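Two days at the Morin travel fair, and my feet have only just forgiven me. I took the early train on Monday, got my badge by nine and went straight for the small hotel stands, because that's where the good coffee always is.

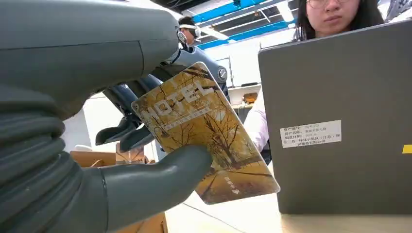
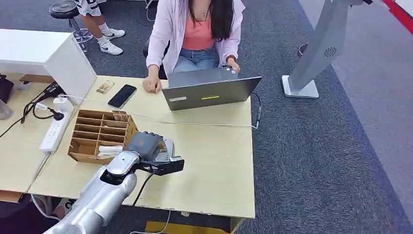
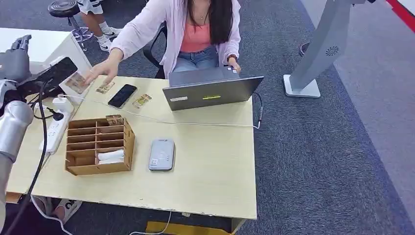
A hotel key card, then two at the laptop table.

The talk I'd come for was Gordon Dufour on walking the shore at Balaton out of season - 61 slides and I'd have happily sat through more! He stays in family guesthouses, eats whatever's in the pot and takes the local train back when his knees give up. I bought his map on the spot.

Basberg had the busiest corner (free waffles, so no wonder). I skipped the Ivirex booking software demo and spent the time asking a very patient man about ferry timetables. Going again next June, with better shoes.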